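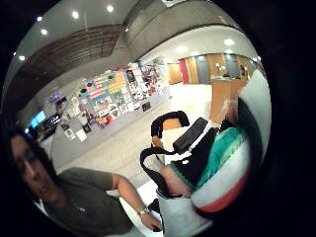
Sobre nós

Olá! Eu sou a Malathi Alva e escrevo esta página porque perdi no sorteio (o Dinesh continua a jurar que foi limpo). Somos a Grateo, uma oficina partilhada onde se constroem robôs pequenos, daqueles que cabem numa mesa e que se levam para casa dentro de uma mochila. Não vendemos robôs. Vendemos horas de bancada, parafusos avulsos e cursos de fim de tarde, e oferecemos muita conversa.

Começou tudo em casa da Usha Chowdary, num quarto das traseiras onde mal cabia uma secretária. Ela queria um braço que lhe arrumasse as peças de xadrez depois de cada partida e eu queria companhia para aprender a soldar. O primeiro braço derrubava o rei em todas as tentativas, mas a gente divertia-se imenso! Depois apareceu o Dinesh Chacko com uma impressora 3D que fazia um barulho horrível, os vizinhos queixaram-se, e em outubro já andávamos à procura de um sítio só para isto.

Hoje somos 66 membros. Há quem venha todas as noites e há quem só apareça quando o motor avaria, e cabem cá todos. A quota dá direito a uma prateleira, a uma chave do armário das ferramentas e a usar a bancada comprida até às 22h. O café é à parte (desculpem, tentámos incluir e foi a ruína).

O que fazemos

O nosso projeto de estimação chama-se Draser. É uma garra de dois dedos com câmara, que se segura na mão e serve para mostrar a um braço robótico como se pega nas coisas. Uma pessoa faz a tarefa com a garra, a câmara grava, e mais tarde o braço tenta imitar. Parece simples e dá um trabalhão, sobretudo porque as coisas do dia a dia são teimosas: o tecido dobra-se, os sacos abrem-se quando não devem, e uma caixa que se desvia dois centímetros já baralha tudo.

A primeira versão tinha os dedos em plástico rígido e deixava cair tudo o que fosse redondo. Na segunda forrámos as pontas com borracha de câmara de ar de bicicleta, ideia do Subbarao Annamalai, e melhorou bastante. Vamos na terceira, com uma mola mais fraca no gatilho, que a anterior deixava o polegar dorido ao fim de meia hora. Os desenhos estão numa pasta ao lado da entrada e qualquer membro pode copiar, cortar, estragar e voltar a imprimir.

Também gostamos de sair da oficina. Uma garra que só conhece a nossa bancada fica mimada, habitua-se à nossa luz e ao nosso tampo, e depois não percebe nada quando muda de ares. Por isso pegamos na tralha toda e vamos praticar para outros lados, com cabos, carregadores e brinquedos – sim, brinquedos, que são baratos, têm cores fortes e não se partem quando caem.

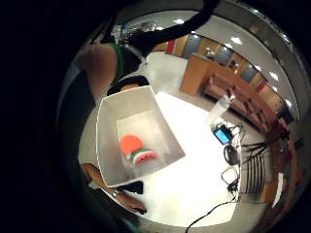
Para quem está a começar, o exercício é sempre pegar e largar. Escolhem-se dois objetos de formas diferentes e um recipiente, e repete-se até já não se pensar na mão. A Sharada Rajan, que dá o curso de iniciação, pede 300 repetições antes de deixar alguém mexer no código. No meu grupo protestámos todos (eu mais do que os outros) e agora sou eu que digo a mesma coisa aos novos, com o mesmo ar sério. Vai-se mudando o objeto de sítio, roda-se um bocadinho a caixa, troca-se de pessoa, e à noite vemos as gravações juntos para deitar fora as que ficaram tremidas.

Quem somos

A Usha trata dos motores e de tudo o que leva corrente. O Dinesh imprime peças e perde as chaves Allen. O Subbarao escreve o programa que alinha as gravações com os movimentos do braço, e tem muita paciência para explicar, mesmo à terceira vez. A Sharada ensina. Eu faço as contas, respondo às mensagens e construo, muito devagarinho, um robô que dobra panos de cozinha. Por enquanto amarrota-os com grande convicção!

Como aparecer

Não é preciso saber programar nem ter ferramentas. Traga roupa que se possa sujar e, se tiver, um projeto parado na gaveta. A primeira visita é grátis e dura o que durar. Estamos na Rua Iyengar, no rés do chão do edifício Arnwood, a porta ao lado da escada. A campainha às vezes não toca, por isso bata com força – quase sempre há alguém a serrar qualquer coisa lá dentro. Abrimos às 17h.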